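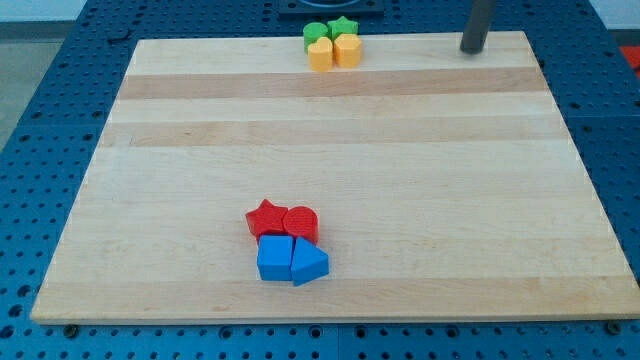 Our group looked at how movie trailers shape what people expect from a film, and whether those expectations hold up once they have watched it. We picked one film, Sternby, a science fiction adventure that came out in November and had two trailers before release. At the first planning meeting we divided a trailer into four parts: opening, setup, action, title card. That helped us agree on what to code before we opened any software. After that we worked only in spreadsheets.

Background

Most of the reading for this course treats trailers as advertising. We wanted to treat them as short films that make promises. A trailer can promise a genre, a mood, a main character or a particular ending. Sternby was a good choice because the two trailers promise different things. The first is slow and mostly shows the ocean station, Drernard. The second is a minute shorter and is nearly all chases.

Method

We broke both trailers into shots and logged each one by length, location, sound and who was on screen. Two of us coded each trailer separately and then compared sheets. Where we disagreed -- mostly on where a shot ended during a flash cut -- we watched it again at half speed and settled on one answer.

We then showed the trailers to 33 students in the Gajewski Hall screening room. Half the room saw the first trailer and the rest waited outside, then they switched places for the second. Everyone filled out a form on what kind of movie they expected. One week later 14 of them came back and watched the full film with us, and filled out a second form.

Results

Students who saw the slow trailer expected a mystery. Students who saw the fast one expected a war movie, and several wrote down the name of the ship, the Vurkden, as the thing they remembered most. The Vurkden is on screen for less than ten minutes of the finished film.

After the full screening, the fast trailer group gave lower scores for pacing. The slow trailer group gave lower scores for the ending. Scores for music and visual effects were close in both groups.

Limits

The second group was small, and most of them were film minors. We also could not control for students who had already read reviews. Our form had a question about "tone" that people understood in different ways, so we left it out of the results.

Next steps

We would like to repeat this with an older film, maybe one from 2000, to see if trailer style from that period changes the answers. We would also fix the form first.

Related projects
Sound Bridges in Student Short Films
Do Posters Give Away the Plot?
Sequel Titles and Audience Memory
Subtitles or Dubbing: A Campus Survey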